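Council's sock recycling scheme claims 95 per cent success, but the sums look thin

Hestdale's new textile recycling scheme has been declared a triumph by the people who run it. Readers may want to wait before joining in the applause.

The scheme, managed for the council by the waste firm Gruber, put collection banks for worn socks, tights and underwear outside supermarkets and the leisure centre in the spring. A statement put out this week says 95 per cent of what went into the banks was "diverted from disposal".

Diverted where? The statement does not say. Asked for a breakdown, Gruber replied that the material had been "passed to a downstream partner", which it later named as Isard, a sorting company outside the county. Isard said it grades what it receives and sells it on, and that it does not publish what happens after that. A sock that leaves Hestdale on a lorry is counted as saved, then, whether it ends up as mattress filling or in somebody else's incinerator.

The survey used to back up the claims is not much better. It found that 91 per cent of residents were "positive or very positive" about the banks. The people asked were all standing at one when they were stopped, with a bag in their hand. Anyone who had looked at the scheme and gone home again was not included.

There is also the matter of money. The council is paying for the banks for 4 years, and the contract has no break clause that we could find. Councillors were told in December that sales of sorted fabric would cover part of the bill. No income has been reported so far.

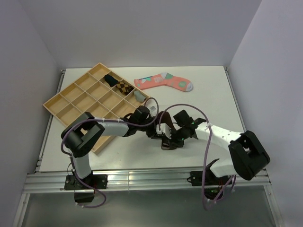 Odd socks are a particular sore point. The leaflet sent to every home, written by the design agency Fara, asks people to pair them before dropping them off and to keep singles in a separate bag. The banks have only one slot.

Gruber says a fuller report will follow in eight months. The council said it was "delighted with the early results" and has already asked for prices on a second set of banks.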